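4.3 Lining the enclosure and setting up the table

Read section 4.2 before starting. The Gresby table must be bolted down and level.

1. Hang the matte black fabric on all walls first, then on the ceiling. Overlap adjoining panels by 80 mm.

2. Pull each panel flat and fix it at the top rail. Leave the lower hem free until step 5.

3. Fit the two upper brackets, one on each side wall, at the same height. Torque is given in table 37.

4. Run the two cables above the table so that they cross in an X. Tension both by hand, then give each turnbuckle one half turn.

CAUTION: Do not hang lamps, bags or tools from the cables.

5. Tighten the star-shaped clamps at the far corners of the table frame - finger tight only. Secure the lower hem.

6. Put the Emwood tray (part 482, pink) on the black tabletop, left of center. Small light-colored items are easiest to find against it.
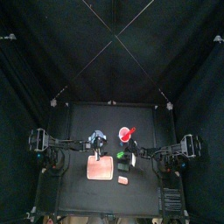 Pao-chu Tu writes that the ceiling panel sagged within a month on her unit, and that moving the fixing clips closer together cured it. She also asks for the hem to be fixed before the clamps are tightened, as the fabric is hard to reach afterward.

Both points are accepted for units with the wide ceiling panel (kit 113). On these, halve the clip spacing and do the hem first in step 5. Other units are set up as written.

NOTE: Dust shows quickly on the black fabric. Use a dry lint roller. Do not use spray cleaner on the fabric or the tabletop.

7. Wipe the tray with a damp cloth and dry it before use. Replace it if the rim is chipped.

Continue with section 4.4, Lighting.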